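Washing and keeping hair brushes at home

I wash my brushes once in a month, in the evening, when the bathroom is free. Before, I did it much too seldom, and my hair became dull one day after washing.

First take out the loose hair. I use the thin end of a tail comb and lift the hair from the base, row by row. Then fill a bowl with lukewarm water and put in a small spoon of mild shampoo.
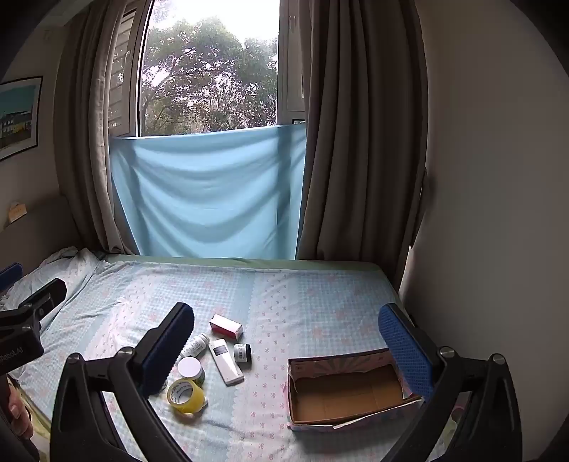 Can I leave a wooden brush in the water?

It is better to dip only the bristles and keep the handle dry. Wood takes in water and can crack later. A plastic brush may stay in the bowl for around 13 minutes.

For the cushion brushes, press the cushion gently with a towel after the rinse. Water likes to stay inside through the small hole. Lay the brush with the bristles down on a dry towel and leave it until the next morning.
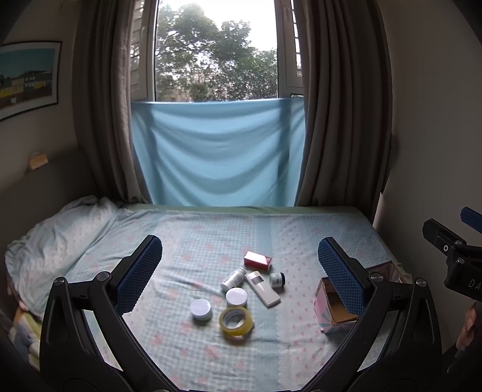
Combs are much easier. An old toothbrush with a drop of shampoo goes well between the teeth, also on the fine side. My Cilwood comb has been cleaned like this for years and has still all its teeth.

Do not dry anything on the radiator. I did it with a round brush in June, on the towel rail, and the glue at the handle became soft.

Marloes Hendriks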